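Speaker notes - Tedthorpe open day, what we showed and what we would change

Talk length with questions: one session slot. Keep the first part short. Most of the room will have been to an open day and won't need it explained.

Opening

Good afternoon. I'm going to talk about the open day we ran at the Tedthorpe workshop in April, and mainly about one demonstration, the two-arm table. I was on that table for most of the day, so these are notes from the person standing beside it. The other stations will be covered in the newsletter.

The open day was a joint effort. Havis lent us the building and did the bookings. Mikkelsen looked after the power and the guarding. The software that plans the moves for both arms is called Sado, and it was written in our own group. If anybody wants to know more about Sado, ask me at the break, as I have left most of it out today.

We had 300 visitors over the day. They came in through the roller door, went past the welding display and reached us third. By then they had already done a fair bit of standing, and we should have thought about that. Next year there will be seats.

What the demonstration was

(Slow down here. People at the back couldn't hear this part at the last meeting.)

The task was tidying cups. There is a table with a tray on it, and plastic or glass cups are left on and off the tray. The two arms move them around. We chose cups because everybody knows what should happen to a cup. You don't have to tell a visitor that it should stay upright.

We had considered a parts-sorting task with brackets and bushings. It would have been closer to what our members do for a living. We tried it on staff from the front office and they lost interest quickly. They couldn't tell a good move from a bad one. With the cups they were calling out advice within a minute.

The other point in favour of cups is that they are harder than they look. A see-through cup is difficult for a camera. The edges come and go with the light, and you see the colour of whatever is behind it. The tapered ones are awkward too, as a grip that is fine near the base is wrong near the rim. I told visitors this and it changed how they watched.

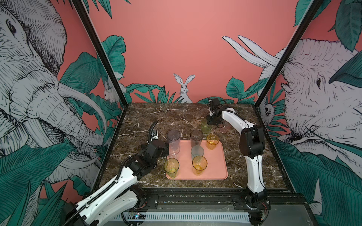
Issue 4, page 5

The colours gave us something to talk about. Children in particular wanted to pick one and see where it went. We let them name a colour, and the operator typed it in. Amber was the most popular, and that caused trouble, because there are two amber cups on the table and the software wanted to know which one. We ended up asking for "the amber one at the front" or "the short amber one", and after a few goes the children were doing that without being asked. If you are setting up something similar, I would leave the doubled colour in. It got across the idea of a clear instruction better than our poster did.

The jungle mural on the walls, with the elephants and the rabbits, was also a success. Small children looked at the elephants first and the arms second. Parents took that as permission to stop, and we had longer visits as a result. There was some debate beforehand about whether a busy background would upset the vision. In our testing it cost us a little time on some cups and nothing on others. I would do it again.

How the day ran

The doors opened at 10. We ran a short cycle and a long cycle. In the short cycle the left arm picked up one cup from the tray and put it down again somewhere else on the tray. In the long cycle both arms worked, with the right arm bringing in cups from the back of the table. The short cycle was for when the line was long. The long one was for quiet times, and for anyone who asked a proper question.

We logged every pick through the day. The total at closing was 702. I'm giving that number because people have asked for it, but please don't read too much into it. It includes the tests we ran before opening, and it includes picks where the arm went down, didn't like what it found and came back up again. We didn't separate those out in the log. We should have, and the new log has a column for it.

We had one long stop, just after lunch. A cup had been set down too close to another one, and the gripper couldn't get its fingers around it without touching the neighbour. Sado refused the move, correctly, and then kept refusing it. The operator had to open the guard, shift the cup by hand and restart. Visitors were quite patient. Some of them said later that it was the most interesting part, because they could hear us working out what was wrong.

(If time is short, skip to "Questions from visitors".)

A word on the operator's position. We had the operator sitting at the side with a screen, facing the table. That meant visitors mostly saw the back of a head. It would be better to have the screen on the visitors' side, or a second screen facing out, so they can follow what the software is planning. Havis has offered us a monitor for next time.

I would also put two people on the table at all times, one to run it and one to talk. When I was doing both, I was doing neither very well. I would be halfway through an answer and the cycle would end, and everybody would look at the arms standing still.

Questions from visitors

These are the ones that came up most often. It is worth having an answer ready for each.

Does it know what a cup is? We said that it finds shapes it has been set up to find, and plans a grip on them. Most people were happy with that. The ones who weren't usually stayed and had a good discussion.

What happens if the arms hit each other? The plan for each arm takes the other one into account, and if they get too close, both stop. We could show this on request, and we did so several times. It isn't exciting to watch, but it reassured people.

Can it wash them? No. We got that one from nearly every family.

Will it take my job? This came from the older students and from a few people in the trades. I don't think we handled it well. We gave a short, cheerful answer and moved on, and I could see that it didn't satisfy anyone. My suggestion is that next year one of the member shops that already runs a cell should be at the table, so visitors can ask someone who works beside one every day.

What we would change

Seats, as I said. A second screen. A better log. A line marked on the floor, because the crowd kept moving forward and the children at the side lost their view. And a longer gap between the last visitors and the pack-up. We were lifting the guard panels off while people were still putting on their coats.

Mikkelsen has asked for the table back by the end of the month, so anybody who would like to see it running should come to the Tedthorpe workshop before then. Mornings are best. The sign-up sheet is by the door, beside the coffee.

I'll take questions now, and then we break at 3.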